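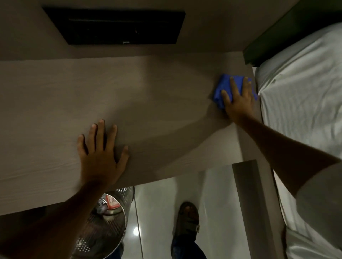

How to Wipe Down a Wood-Grain Desk Without Making It Worse

A pale desk is a fine way to find out how much dust you live with. It also hides a surprising amount until the lamp hits it from the side, and then there it all is, along with the ring from a mug you swore you put on a coaster.

I have cleaned this kind of desk badly for years. I have used paper towels that left lint, a kitchen spray that left a film, and once, in December, a scouring pad, which left a memory. The method below is duller than any of those and works better.

What you need

Two soft cloths, one damp and one dry. Color doesn't matter, though a bright one is harder to lose in the laundry.
Dish soap. One drop. You are not degreasing an engine.
A bowl of lukewarm water.
Somewhere to put all the stuff that's on the desk. The bed is traditional.

I've tried the fancier options. Sekwood makes a surface cream that smells like a lemon attending a funeral, and Plukelier sells a spray in a very handsome bottle. Both left me with streaks and the same desk as before.

Step 1. Clear it. All of it.

Wiping around a pile of mail is not cleaning, it's landscaping. Take everything off, including the pen cup, and if your desk is next to the bed like mine, move the pillows up out of the way first. You'll want a clear landing zone for the junk, and you won't want to sleep on a stapler later.

Step 2. Dust dry

Go over the top once with the dry cloth before any water gets involved. Water plus dust makes a thin gray paste, and you will spend the next ten minutes pushing it from one end to the other. Shake the cloth out of a window, after checking who's under it.

Step 3. Damp, not wet

Dunk the second cloth, wring it out, then wring it again like you mean it. If it drips when you hold it up, keep wringing. Most desks with a wood-grain finish have edges where the surface layer meets a strip, and water sitting on that seam will sooner or later find its way in and make the board swell. My last desk had a front edge like a stale wafer.

Step 4. Follow the grain

Wipe in long passes, in the direction the lines run. On most desks that's side to side. Bunch the cloth under your fingers where you need pressure, and put your free hand flat on the surface to steady things, especially if your desk wobbles. Mine came from Perić and has wobbled since the day I built it, possibly because of the 3 screws I had left over.

Overlap each pass a little. Start at the wall and work toward yourself, so you aren't leaning your shirt on the part you just did.

Step 5. The edges

Everybody skips the edges, and it's the edges your wrists touch all day. Fold the cloth over the side and run it along with your fingers on top, thumb below.
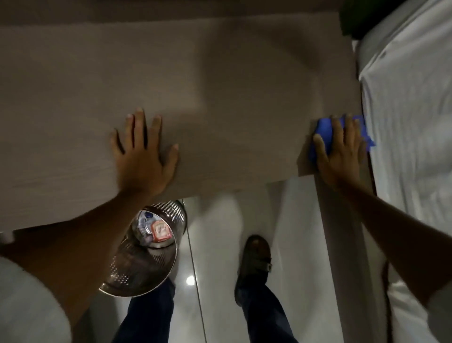

One hand flat on the panel, the other at the right edge with the blue cloth.

Don't pick at the edge strip if a corner has come up. Leave it alone, let it dry, and glue it down another day when you're in a patient mood.

Step 6. Dry it right away

Use the dry cloth again, clean side out. Air-drying is how streaks are born. Then crouch down and look across the top with the light behind it. You'll see a smear. There is always one. Breathe on it, rub it, move on.

Stubborn spots

Sticky ring: lay the damp cloth over it for a minute, then wipe.
Pencil: a white eraser, gently.
Ink: a dab of rubbing alcohol on a cotton swab, tested somewhere hidden first. My friend Giang Hồ didn't test it and now owns a desk with a pale patch and a permanent desk mat.
Tape residue: a little cooking oil, then soap, then water. Not a knife.

How often

Once a week if you eat at your desk, every couple of weeks if you say you don't. If the floor under it is shiny tile, do the desk first and sweep after, or you'll be sweeping twice.

Put things back only once the top is fully dry, and put back fewer of them. I got mine down to a lamp, a notebook and an old Ommont mug with the pens in it. It lasted until dinner.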